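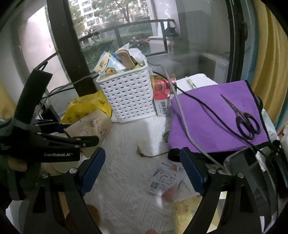
## 杂物台收纳子集

Perix 双手示教数据的第三个子集,任务是用两把手持夹爪把桌上的零散物品归到篮子里或挪到指定一侧。采集时没有机械臂参与,操作者一手一把夹爪直接干活,轨迹事后再映射到机器人上。遥操作的数据在另一个仓库(Olmont),格式相近,但动作空间不同,混用前请看“与 Olmont 混用”一节。

维护:Khải Tô(采集、时间对齐),Margit Aasen(标注、划分、发布)。

当前版本改动:

- 重新做了左右手时间对齐,旧版里左手普遍滞后,夹取瞬间的开合值对不上图像。
- `gripper_width` 改为米,旧版是归一化值。
- 删掉了两个标定文件损坏的批次。
- 指令文本补了中文,原来只有英文。

如果你本地还有旧版缓存,请整个删掉再下载。索引文件名没变,增量同步不会覆盖。

## 规模

| 项目 | 数值 |
|---|---|
| 片段总数 | 600 |
| 其中双手配合片段 | 300 |
| 验证集片段 | 106 |
| 每片段夹爪数 | 2 |

验证集包含在总数里。双手配合指两把夹爪在同一时间段内接触同一件物品,或者一把压住、另一把取。两只手各拿各的不算。

没有单独的测试集。我们自己的测试在 Ustska 的实机台子上做,物品和桌布都换过,不随数据发布。

## 场景和物品

桌子靠着大玻璃窗,铺白色菱形纹桌布,上面放一只白色编织塑料篮。起始状态由操作者随手摆,没有固定布局,篮子可以是满的,也可以是半空的。物品大多是家里常见的小东西:包装袋、纸杯、易拉罐、小盒子、剪刀、卡片、线缆、叠起来的布。

有几类物品值得在训练前了解一下:

- **线缆。** 常常压在别的物品上面或从布面上穿过。除非指令点名要理线,线缆一律视为背景,碰到了也不算失败。
- **剪刀。** 黑色手柄,始终闭合。示教要求夹手柄一侧,夹刀刃的片段已标 `bad_grasp`。
- **卡片类。** 印刷卡片和卡托很薄,平放时夹爪很难直接夹起。操作者一般先推到布边或用另一把夹爪翘起一角,所以这类片段偏长。
- **透明和反光物。** 塑料膜、易拉罐表面、玻璃窗都会反光。深度估计在这些地方不可靠,我们没有提供深度图。
- **细绳和小挂件。** 只在部分片段里作为目标出现,成功率低,建议单独评估。

物品清单在 `meta/objects.csv`。包装上的文字没有做 OCR,也没有打码。

## 目录结构

```
tabletop_tidy/
├── meta/
│ ├── objects.csv
│ ├── instructions.jsonl
│ ├── splits.json
│ └── calib/
├── episodes/
│ └── <episode_id>/
│ ├── left.mp4
│ ├── right.mp4
│ ├── traj.parquet
│ └── labels.json
└── tools/
 ├── replay.py
 ├── check_sync.py
 └── undistort.py
```

`left.mp4` 和 `right.mp4` 是左右夹爪各自的鱼眼视角,四角发黑是镜头成像圈的范围,不要裁掉后再用我们给的内参,裁了就对不上。另一把夹爪经常会进入视野,操作者的手指有时也会露出一点。我们保留了原样,没有做掩膜。需要掩膜的话,`tools/` 里没有现成脚本,得自己处理。

## 轨迹字段

`traj.parquet` 每行对应一帧,两只手的数据写在同一行:

| 字段 | 类型 | 说明 |
|---|---|---|
| `t` | float64 | 秒,从片段开头算起 |
| `left_pos` / `right_pos` | float32[3] | 夹爪中心位置,米,桌面坐标系 |
| `left_quat` / `right_quat` | float32[4] | 顺序 xyzw |
| `left_width` / `right_width` | float32 | 两指垫间距,米 |
| `left_valid` / `right_valid` | bool | 位姿是否可信 |
| `stage` | int8 | 阶段编号,见下 |

上文改动里提到的 `gripper_width` 是读取后的合并字段名,文件里仍按左右手分开存。

桌面坐标系的原点在标定时确定,每个批次不同,外参存在 `meta/calib/`。跨批次训练时建议用相对位姿,直接拼绝对坐标会出错。

位姿丢失多发生在夹爪贴近窗户、视野里大面积是玻璃的时候。丢失的帧保留,`valid` 置为假,数值沿用上一个可信帧。训练时请过滤,或者至少不要在这些帧上计算动作损失。

## 阶段标注

- `0` 空闲或移动中,未接触物品
- `1` 接近目标
- `2` 闭合并夹稳
- `3` 搬运
- `4` 放下并松开
- `5` 非夹取操作,包括推、压、拨、翘

阶段由 Margit 先按开合值自动切一遍,再人工修边界。`2` 和 `3` 的分界看物品是否离开支撑面;拖着走的算 `5`。双手配合时以承担主要搬运的那只手为准,另一只手的角色写在 `labels.json` 的 `assist` 里,取值为 `hold`、`lift`、`none`。

翘卡片的动作在 `5` 和 `1` 之间切换很频繁,两个标注者之间的一致性也最差。如果你的模型依赖阶段条件,可以把 `1` 和 `5` 合并。

## 指令文本

每个片段一条主指令,另有改写若干。主指令由操作者在开始前读出,改写由标注者事后补。样式如下:

```json
{
 "episode_id": "...",
 "zh": "把纸杯扶正,放到篮子左边",
 "en": "Set the paper cup upright and put it to the left of the basket",
 "targets": ["paper_cup"],
 "bimanual": true
}
```

“左边”“右边”都以操作者面对窗户时为准。早期有一小批指令是从桌子侧面说的,已经改成统一方位,原文留在 `raw_text`。

## 采集流程

1. 两把夹爪开机,分别张到最大再合拢一次,作为开合零点。
2. 举着夹爪绕桌面慢慢转一圈,建图。桌布纹理重复,走快了容易定位到错误的格子上。
3. 摆物品,读指令。
4. 两把夹爪的指垫互碰一下,作为同步点。
5. 操作。中途掉了可以重夹,不要用手去捡。
6. 任务完成后两把夹爪退到桌沿上方停住,再结束录制。

第四步的碰指在发布数据里已经剪掉。`check_sync.py` 改用夹取时的开合曲线和图像运动做比对,跑法:

```
python tools/check_sync.py --root tabletop_tidy --split val
```

重夹的片段没有删,`labels.json` 里 `regrasp` 为真。我们训练时把它们留着,对实机上掉物后的恢复有帮助。只想要一次成功的轨迹可以按这个字段筛。

## 回放

```
pip install -r tools/requirements.txt
python tools/replay.py --episode <episode_id> --hand both
```

加 `--robot dam` 可以映射到 Đàm 双臂台的关节空间。逆解失败的帧会在终端打印出来,不会自动跳过。手持操作时人的手腕可以转到机械臂到不了的角度,从篮子里侧着往外抽包装袋时尤其常见。我们的做法是逆解失败超过半秒的片段整段不用于实机微调,只用于预训练。

速度也要处理。操作者的搬运速度高于我们实机允许的上限,`replay.py` 默认按末端限速重新采样,夹爪开合跟着一起拉长。关掉用 `--no-retime`,只建议在仿真里关。

## 与 Olmont 混用

Olmont 是主从臂遥操作数据,动作记录的是从臂关节目标值,本子集记录的是夹爪末端位姿。先用 Olmont 自带的 `to_ee.py` 转到末端位姿,再做以下检查:

- 四元数顺序。Olmont 是 wxyz。
- 开合值。Olmont 是归一化的,需要乘最大行程。
- 视角。Olmont 的腕部相机不是鱼眼。可以用 `undistort.py` 把本子集展开后再混,但边缘会损失,篮子两侧的物品可能看不见。

我们试过直接混鱼眼和普通视角而不做展开,模型能收敛,接近阶段的横向偏差变大。展开后再混要稳一些。

## 已知问题

- 桌布在强光下过曝,反光带附近的白色物品边界不清。上午的批次更明显。
- 玻璃窗外的背景有时会动,例如树叶。用光流做对齐的人请把窗户区域排除。
- 篮子装满时,最上层物品互相支撑,抽走一件会带动其他几件,`targets` 只写指令里的那一件。
- `objects.csv` 里“袋”和“包装”两类的界线没有完全统一,按类别采样时最好合并。
- 部分片段结尾停顿过长,下一版会剪。

## 使用限制

仅供研究使用。不要试图从窗外背景推断拍摄地点,也不要单独转发原始视频。派生数据可以发布,请注明 Perix 和所用版本。

发现标注错误请提 issue,附上片段编号和时间戳。标定相关的问题找 Khải Tô,标注和划分找 Margit Aasen。

## 待办

- [ ] 补手柄朝向标注(剪刀)
- [ ] `replay.py` 支持单臂映射
- [ ] 统一“袋”和“包装”
- [ ] 线缆作为目标的片段单独成集
- [x] 左右手重新对齐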